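Skornberg House kitchen, progress report for March

Work on the shared kitchen continued through March. Both stoves have been serviced and the upper shelves are back on the wall. Spending for the month came to $1713, including the $1000 already approved for plumbing.

The sink area still needs the most attention. Residents do their dishes there by hand, and mugs, plates and bowls compete with toothbrushes and bottles for the same space.
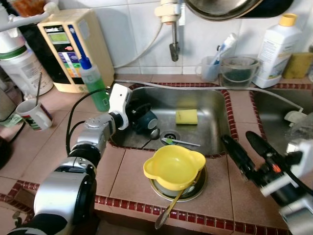
We plan to keep the tiled counter and put the remaining money into storage. Flekis has quoted $49 per shelf for 2 narrow shelves, delivery included. The toothbrushes would move to the washroom once its cabinet is installed. A dish rack is on order from Zatberg but has no delivery date yet.

Receipts are attached. We request release of the next payment in April.

Skornberg House | Contact the office | Back to top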